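4.3 Skin care advice and the trial's headline result

The Bisora trial is often cited as evidence that daily emollient washing eases the rash caused by targeted cancer drugs. We are not convinced. Of the 33 patients enrolled at Clumden, five stopped treatment before the first skin check and were left out of the analysis. The paper does not say why. Had they been counted as failures, the reported benefit would have shrunk to something close to chance.

The Gotdale follow-up is larger, with over 1000 patient records, but it relied on clinic notes written for other purposes. Rash was graded by whoever was on duty, and a "mild" rash in one clinic may well have been "moderate" in the next. 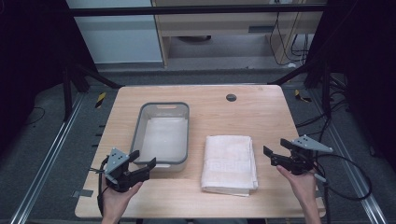

Figure 29. Basin and folded towel on a table.

Home washing is harder still to judge. Neither study checked how often patients washed, what they used, or whether those in the comparison group were doing much the same thing. Ndung'u and colleagues treat diary entries as proof of use, though diaries of this kind are commonly filled in just before a visit.

We do not claim that emollients are useless. The data at hand cannot tell a small benefit from none, and we see little ground for putting the advice into drug leaflets until a trial with blinded grading has been run.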